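September
by Burgi Thaler

So this is my write-up for the controls and perception project, which we called Olum because the shared folder already had that name and we never changed it. My half was the grasp planner. The other half (Talpur, the teleop side) has its own report, so I'll only talk about it where the two touch.

The plan in spring was simple. Take the view from the wrist camera, find the object on the table, pick a grasp, send it to the hand. I figured most of my time would go into the picking part. Nope! Most of it went into undistorting the image.

The wrist lens is a fisheye, and my first version treated it like a normal camera with a bit of bend in it. In the middle of the view that was fine. Toward the rim my table plane came out curved like a hill, and the planner happily tried to close the fingers on empty air above the wood. I switched to a proper fisheye model, redid the calibration with the board held way closer to the edges, and masked out the black outside the circle before anything else ran. That one change fixed more than all my tuning from the month before.

Second problem was the hand seeing itself. The fingers take up a big part of the view and my segmenter loved calling them objects. I ended up rendering a mask from the joint angles - you know where every finger is, so just paint it out - and padding it a little. The padding is 3 pixels in the config if anyone inherits this.

Glare on the tabletop was the third thing, and I only half solved it. Blown-out pixels get dropped from the plane fit now, but if an object sits right in the bright patch the outline still gets chewed up. 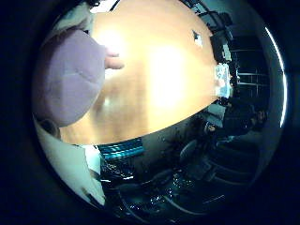
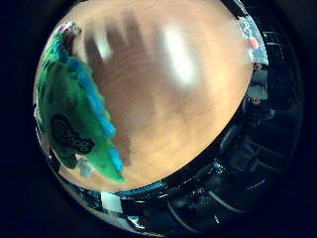 The planner itself samples 1000 grasp candidates, throws away the ones that hit the table, and scores what's left. I tried two scoring functions and kept the dumber one, which just likes grasps near the middle of the object and far from the mask. It's quicker and I could understand it when it went wrong.

If I had another term I'd move the logging over to Iltemine, the way the Talpur side did. My logs have three different clocks in them and lining those up by hand was awful. I'd also write the replay tool first - I wrote it last, and wow, I could have used it in April.

Code is in the planner folder, start with the readme.

Comments

astow_fan: Did you try fitting the plane on the raw fisheye rays and skipping the undistort?

Burgi: Only for an afternoon. It worked okay, but my segmenter needed the flat image anyway so I kept it.

kestrel9: the joint angle mask is a great idea, stealing it for my arm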